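3.2 Set-up and care of the capture station

The station used for recording hand demonstrations is a white table next to a brick wall with windows on two sides. A fixed camera looks across the table towards the operator, who sits behind it. The position of the hand is recovered from printed square markers, and the sensor glove adds the hand data that the markers cannot supply. The station was put together by Panagiotis Stergiou and kept in working order by Bríd Ní Bhriain for the whole of the study. Recording is started and stopped by a small program called Clikico, written for this project.

The objects are small toys and the container is a white fabric storage bin with an open top. The bin stands on the table within easy reach of the seated operator. We chose fabric because a soft wall gives way when the hand brushes against it, and an earlier hard-sided tub had twice knocked a marker out of line. Figure 4 was taken during an evening session. The marker is tilted well away from the upright, a pose that comes up often when an object is lifted to face height.
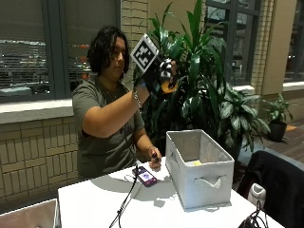
Figure 4. Operator at the capture station with the marker raised above the table. The storage bin stands to the right of the phone.

3.3 Checks before and during a session

Each session began with the same short routine. The operator put on the glove, fastened the strap and held the hand still while Clikico stored a resting pose. The hand was then turned slowly until every marker face in use had been read by the camera at least once. If a face was missed, the blinds and lamps were adjusted and the turn was repeated. Daylight gave more trouble than darkness: low sun in October put bright patches on the white parts of the markers, and most of the later sessions were moved to the evening.

Cables were the most common cause of lost data. A cable that pulls against the wrist shifts the glove by a few millimetres, and the offset between glove and marker is then wrong for the rest of the recording. We left a loose run across the table top and let the remainder hang over the edge. Ní Bhriain checked the plugs after each break and wrote any change in the station log.

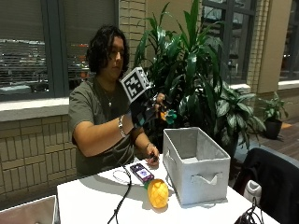

The offset was measured again after 400 grasps, or sooner if the glove had been taken off. To do this the operator touched a fixed point on the table from several directions, and the offset was taken as the value that brought the readings closest together. A disagreement of more than 5 millimetres meant that the marker mount was removed, cleaned and refitted. This happened on a Tuesday early in the study, when the glue under one mount had softened, and the recordings made that morning were thrown away.

Printed markers wear at the corners first. Worn prints were replaced as soon as the camera began to drop readings at steep angles – waiting until they failed outright cost us one full session. New prints were made on matt paper, as the glossy stock we tried at the start reflected the ceiling lamps. The full set of 3000 grasps was recorded with one glove, which needed a new wrist strap but no other repair.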